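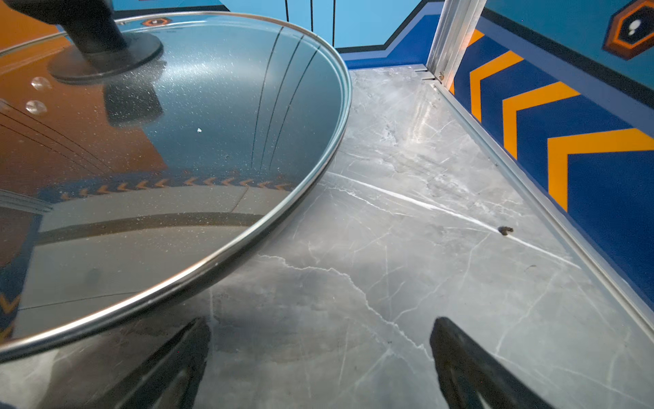 Glass pot lid with stainless rim, black knob.

February - posted by Nataša Georgiev

Prola pizza deal box, now in stock at the Jekesholm store and by mail. One box, one price, no coupon code needed. Sale ends Wednesday at closing.

What you get:
3 frozen dough balls, 12 oz each
Jar of Grgić red sauce
Bag of shredded mozzarella
Card for a free refill jar of sauce, good on your next order

Dough thaws overnight in the fridge. In a rush - about 60 minutes on the counter, covered. Don't microwave it. Bake as hot as your oven goes, on a stone or an upside down sheet pan.

The refill card works one time per household. Can't be used with the Stastard member discount, sorry, register won't take both. Members still earn points on the box tho.

Mail orders go out in a foam cooler with ice packs. Keep the cooler or send it back to us, up to you. No weekend shipping. If the dough shows up soft it's fine, use it that day and dont refreeze.

We sold 3,641 of these last year and ran out early, so order soon. Only 85 left with the spicy sauce - ask for Gorazd Radulović at the counter, he's holding them in back. Regular sauce, plenty.

Contact: Prola, Jekesholm store counter | © Prola | Back to top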